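Section 4. Setting up for the small objects round

Kettle comes out of its crate in a good mood about once a season. The rest of the time it needs the steps below, in order, including the ones you are sure you can skip.

Before you start

You need both hand-held grippers (left and right), the charging brick, the jewelry box, the small objects kit and the club laptop with Curno already installed. If Curno is not installed, go back to Section 2 and we'll see you in an hour.

1. Charge both grippers until the lights stop blinking. A gripper that quits halfway through a run scores the same as one that stayed home.

2. Check the finger pads. They should be seated flat, with no lint in the ridges. Wipe them with a dry cloth. Do not use hand lotion, hand sanitizer or anything else that was in your backpack.

3. Spread a cloth over the table and set the box on it with the lid open. Patterned cloth is fine - the Clillatstead rules allow it, and practicing on plain white teaches you to win on plain white.

4. Open Curno, choose New Run, and type your team name. The limit is 900 seconds. The clock starts when you press Begin, including if you lean on it.
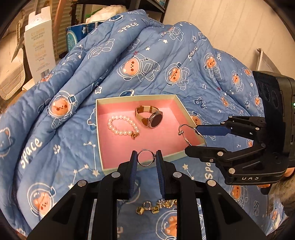 5. Start with the rings. Close the fingers slowly until the pads touch the band on both sides, then stop squeezing. The pads do the work from there. Lift straight up before moving sideways.

6. Leave chains and bracelets for last. They have more ends than you think and will find all of them.

7. Press End, wait for the save message, and only then put the grippers down.

CAUTION: Keep fingers, sleeves and hair out of the jaws. They are not strong, but they are persistent.

CAUTION: Do not practice with anything you would have to explain to a grandparent.

Note: If Curno shows error 1025, the two grippers have lost track of each other. Close the program, unplug both, count to ten and begin again at step 4. Error 3000 means the disk is full. Delete your own runs, please, and leave the other Prarport teams' alone.

Loose screws, torn pads and arguments about scoring go to Howard Catterall, in that order of preference.

Last revised 17 August 2021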